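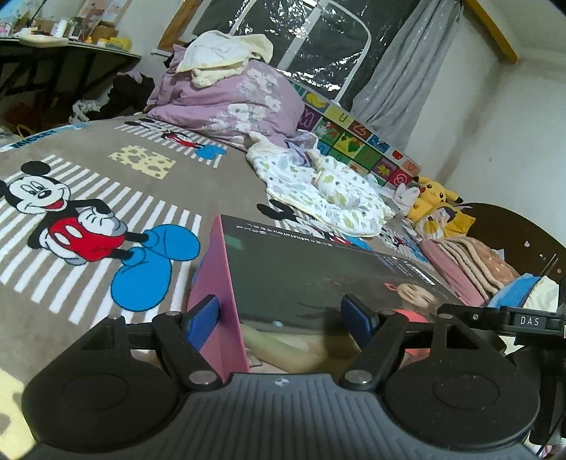
Speaker notes, gripper comparison talk, 2018-11-16

Slide 1. Title
Thank the organizers. Say which group I'm with and that the slides will go up on the shared page afterward. Ask people to hold questions on price until the end.

Slide 2. What we compared
We had two hand-held grippers on loan, the Pramimell and the Endumell, and we wanted to pick one for home data collection. Both are two-finger tools that a person carries and squeezes. Both record from a camera mounted on the tool. The recordings go into training a policy for the Geraghty arm, so whatever we picked had to match what that arm can do with its own fingers.

I want to be clear about the scope. This was a buying decision for one lab. We did not run a full benchmark, and I wouldn't treat the numbers as one.

Slide 3. How the trial ran
14 operators, 6 homes. Each operator used both tools in the same home on the same visit, and we switched which one went first. We aimed for 1,000 clean picks per tool. Total attempts across both came to 2,759, counting the ones we later threw out.

Explain "clean pick": the object leaves the surface, stays in the fingers for the whole lift, and gets put down where the operator meant to put it. If the operator used the other hand to help, it does not count.

We let people use what was already in the home. No object kit. Some of you will disagree with that, and I'll come back to it on slide 9.

Slide 4. Fingers and pads
Both tools came with hard plastic tips and a set of rubber pads. We ran the first two homes with the hard tips on the Endumell and the rubber pads on the Pramimell, which was a mistake on my part. It mixed up the tool and the pad. We redid those two homes with rubber on both, and only the redone sessions are in the table.

Rubber won easily on flat boxes and bottles. On thin cloth it grabbed too well. Operators let go and the cloth came up with the pad. If you do a lot of laundry tasks, bring the hard tips too.

Slide 5. Glossy boxes
Spend time on this one. Flat retail boxes with a shiny printed top were our most useful test object, and we only found that out in the third home. The finger pads close on the sides, so the grip is usually fine. The trouble is in the camera. The top reflects the room light and the shadow of the tool, and our pose estimate jumps when the reflection moves.

The Pramimell camera sits farther back and sees more of the room behind the box, so the tracker has something else to hold on to. The Endumell camera is closer and the box fills most of the view. We lost tracking on it far more often. Show the plot here. Let people read the axis before talking.

Slide 6. Soft backgrounds
Beds were harder than tables. Blankets sink, so the operator pushes down to get the fingers low enough, and the rail on the side of the tool touches the bedding before the pads reach the object. Operators learned to come in at a tilt. That's fine for a person, but the Geraghty wrist has a joint limit near that angle, and a good part of those picks could not be replayed.

One thing that went better than expected: busy prints. I thought cartoon blankets and flowered comforters would confuse the tracker. They helped it. Plain white sheets were the worst surface we had. A patterned blanket gives plenty of corners and edges to follow, as long as it doesn't shift under the hand.

Slide 7. Controllers
Keep this short. We ran replay on the stock Geraghty controller and on the Hirnex board. The Hirnex follows the recorded finger width more closely, and you can hear the difference because the motor stops hunting. The stock controller tends to overshoot on closing. On a rigid bottle this doesn't matter. On a thin cardboard box it leaves a dent.

We did not test the Hirnex with the hard tips. Ran out of time.

Slide 8. Operator comfort
The Endumell is lighter and everyone liked it for the first half hour. After that, complaints were even. The trigger on the Pramimell is stiff, and people with small hands had to shift their grip to close it all the way. We've asked for a softer spring and have been told April.

Screws: check the pivot screws at the base of the fingers before every session. Two sessions were lost to a loose one. The fingers still close, but they no longer meet in the middle, and you won't notice it until you look at the recordings.

Slide 9. What we would do differently
Use a small fixed object set in every home, plus whatever is lying there. With only found objects we can't compare homes to each other.
Record the pad type in the session file. We had it in a paper notebook.
Do the beds first, while the operator is fresh.

Slide 10. What we chose
Pramimell, rubber pads, Hirnex on the arm side. The camera position decided it. If your work is mostly on tables with matte objects, the Endumell is a reasonable choice and easier to carry up stairs.

Backup slides: calibration board photos, full table by home, mount drawings. Only go there if asked.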